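Returning Things

2019-08-04

I have a talent for buying clothes for a man who doesn't exist. He's slimmer than I am, he goes to rooftop parties, and he irons. Every April I shop for him, and every summer I stand in line at customer service on his behalf.

The return window at Bramley is 46 days. I know this the way other people know their kids' birthdays. On day 45 I'm calm. On day 47 I'm hunting through the recycling for a receipt.

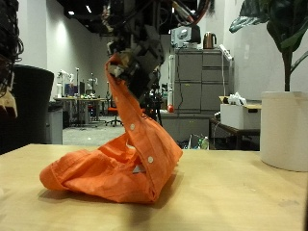 My friend Lenni says the trick is to try everything on the minute you get home, with your real shoes, in bad light. Lenni owns four shirts and has never returned one. I find this hard to forgive.

The last time I went, the clerk asked for a reason. The screen gave her 19 to choose from, and she read me a few: wrong size, changed mind, unwanted gift. I asked if there was one for "optimism." She put me down as changed mind.

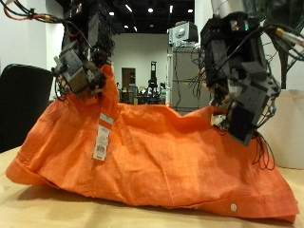

I got store credit, 80 dollars of it, good only at Bramley, where I then spent 20 minutes looking at linen pants. Linen! I sweat if I stand near a toaster.

I didn't buy them. I bought socks, gray, six pairs, and wore one of them out of the store so there could be no going back. The other 60 dollars is still on a card in my wallet, behind the library card, and the pants go on sale next week.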